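3.2 Enclosed balconies and indoor humidity in the Greddale apartments

Household interviews were carried out in January by Walter Ospina and Jozefína Šindelář. Of the 549 tenants approached, 97 agreed to keep a daily record of window opening, laundry drying and heating use. The record sheet followed the form proposed by Procházka and Ďurica for the Molta survey, with an added column for balcony use. Tenants who had lived in their unit for less than one full heating season were left out of the analysis.
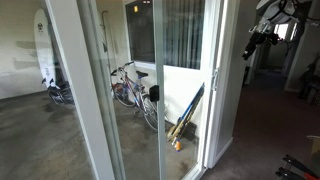
Humidity loggers were placed in the living room of each unit and on the balcony side of the door, at the same height above the floor. Readings from the first week were discarded to allow tenants to return to their usual habits. Where a logger failed, the household was kept in the interview sample but removed from the humidity series.

The lease defines the balcony as an outdoor area, and the heating allowance is calculated on that basis. Tenants did not treat it this way. Many described it as a spare room, and several reported leaving the door open overnight in cold weather – a practice the building manual advises against. Storage was the most common use named in the interviews, followed by drying clothes (Figure 2).

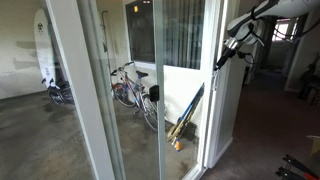 Figure 2. Balcony used for storage, with a bicycle and a surfboard kept behind the sliding door.

Stored goods matter to the humidity balance in two ways. They reduce the movement of air along the outer wall, and they discourage tenants from wiping down or inspecting the surfaces behind them. Tseng reported a similar pattern in the Malý towers, although the balconies there were open on two sides and dried more quickly after rain.

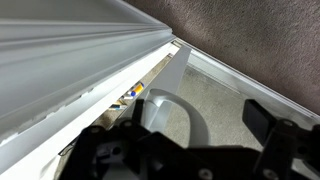
Surface condition was graded separately from humidity, using the two-part Prostico scale for finish and substrate. Graders were asked not to read moisture damage into every defect. Chips and dents in white paint along the edge of a molded panel, for example, were entered under finish only, as wear of this kind is also common in dry rooms. Staining on walls and concrete was entered under substrate. Disagreements between graders were settled by a second visit – the photographs alone were not considered sufficient.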